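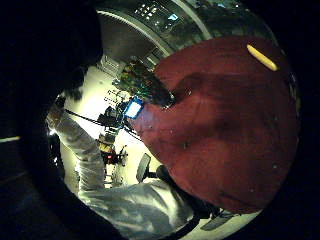 Figure 6.1 Dark red cloth at close range, with a light gray sleeve beyond it.

Home | Contents | Previous chapter | Next chapter
Print | E-mail
Reading time: 6 minutes

Chapter 6
Setting and Clearing a Table

Most of us learned to set a table long before anyone thought to teach us, standing at an elbow and handing things up one at a time, and so it may seem a little odd to find a whole chapter on it. Bear with me! When I first taught this course at Wivalthorpe, I gave it 10 minutes and wished all term that I had given it a week.

We begin with the cloth, the largest thing on the table and the one everything else has to live with. A deep color like maroon is kind to stains but shows every speck of lint — keep a brush handy — and it makes pale or bright things stand out beautifully. 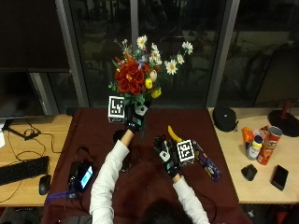

Flowers come next, and artificial ones deserve the same care as fresh. Take a bouquet by its stems, low down, and lift it well clear before you bring it over the vase, so that the daisies on the outside don't catch on anything. Red roses look best gathered close, with the lighter sprays left to fan out as they please. Fruit and snacks can wait until the flowers are settled, and a single banana laid on the cloth is quite enough to practice with.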